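The Slow Return of the Town Swimming Hole
November

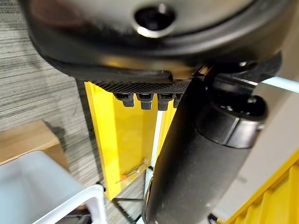
E. Thorlacius

212 shares · 44 comments

The water at Clellach quarry is so clear that you can watch your own feet turn blue. I went in at seven in the morning, yelled loud enough to scare a heron off the ledge, and then stayed in far longer than I had planned. I have been back every week.

For most of the last century, towns like this one swam outdoors as a matter of course. The quarry had a raft, a rope and a snack stand that sold terrible coffee. Then the county pool opened up the hill, with heated water and a proper slide, and the path down to the ledge grew over. By 2000 the gate was chained shut, and a generation grew up thinking of the place as somewhere you got in trouble for visiting.

What brought people back was a book of old postcards. The Stimby library put it on the front desk, and one of the cards showed the raft packed with swimmers, with the diving tower behind them. Somebody asked whether the tower was still there. It was! The ladder was gone, but the concrete base was sound, and a petition to open the gate picked up 3792 names in a single summer.

The rules today are simple. Swim with a friend, wear a bright cap, and stay out of the north end, where the rock drops off 90 feet and the cold comes up at you like an open freezer. Kids learn the old names for the ledges — Skorko, the Table, Little Skorko — and argue over which one is best for jumping. (It's Little Skorko. The landing is deeper and the climb back is easier on your knees.)

I love the cold mornings most. Steam sits on the water, the trucks on the highway go quiet behind the trees, and afterward everyone stands around in wool hats eating toast out of foil. The snack stand is due to open again in spring, and the coffee, I'm told, will be better.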